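Packaging Development Technician
Ploter, Materials and Testing Group

Ploter makes flexible and molded packaging for food producers and household goods companies. We have 123 employees at our main plant and are adding a technician to the development group, a team of six that reports to Citlali Zavala.

The job is mostly bench work. You will run seal strength, drop and puncture tests on new film structures, prepare samples for customer trials, and write up results. Much of this year's work is for the Tevus line of thin recycled-content bags, which moves to full production in March. You will also spend time on the plant floor during trial runs — roughly 2 days a month, some of them starting at 5 a.m.

What we ask for:
High school diploma or equivalent; an associate degree in a technical field is a plus
Experience in a test lab, print shop or converting plant
Comfort with spreadsheets and basic statistics
Able to lift 40 pounds

Experience with tensile testers or blown film is useful but can be taught on the job.

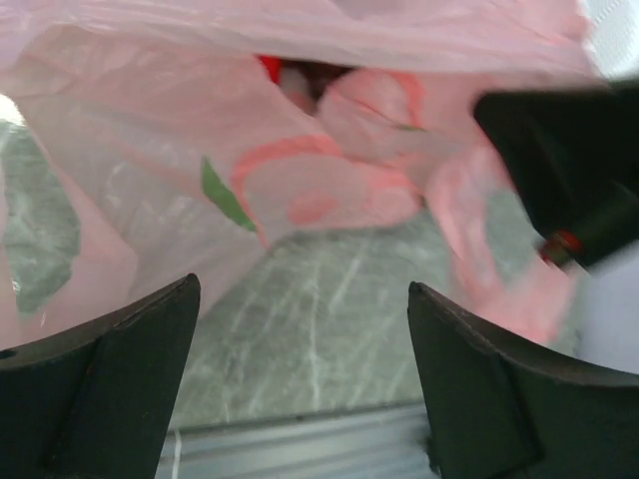 Thin plastic bag in translucent pink.

Pay is hourly, with health coverage from the first month and paid time off. Overtime is occasional and agreed in advance.

To apply, send a resume and a short note about your lab or plant experience to Citlali Zavala, Development Group, and quote job number 282. Applications are read as they come in, and the posting stays open until the position is filled.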